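March 2024

**Handout 2: Reference intervals and how a lab checks them**

A reference interval is the range of results expected in healthy people. It is normally set so that the middle 95 percent of values fall inside it, which means 1 in 20 healthy people will get a result flagged high or low on any one test.

Our worked set comes from the Shehata clinic: 3,814 serum potassium results, collected on the Emia analyzer. Of these, 103 were removed for hemolysis before any statistics were run. Do the same with your own set. Red cells leak potassium when they break, and the upper limit drifts up if those samples stay in.

*Transferring an interval*

A small lab rarely builds its own interval. It takes one from the manufacturer or a larger lab and verifies it:

- test 20 healthy people who match the source population
- if 2 or fewer fall outside the interval, accept it
- if more than 2 fall outside, repeat with 20 new people – and check the method before you do

Partitioning by sex or age comes next. Creatinine usually needs it, sodium usually does not. The Liverer tables in the course folder list 49 analytes with the partitions used.

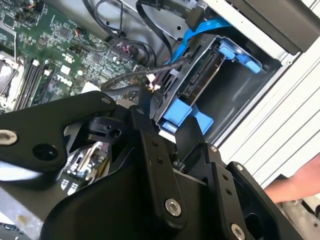
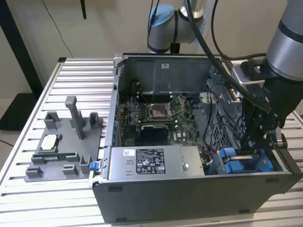

For the January data set, use the nonparametric method: rank the values and read off the 2.5th and 97.5th percentiles. Do not assume a normal distribution for ALT or triglycerides – both are skewed to the right. Report the limits with their 90 percent confidence intervals, in the units given in the Urard worksheet.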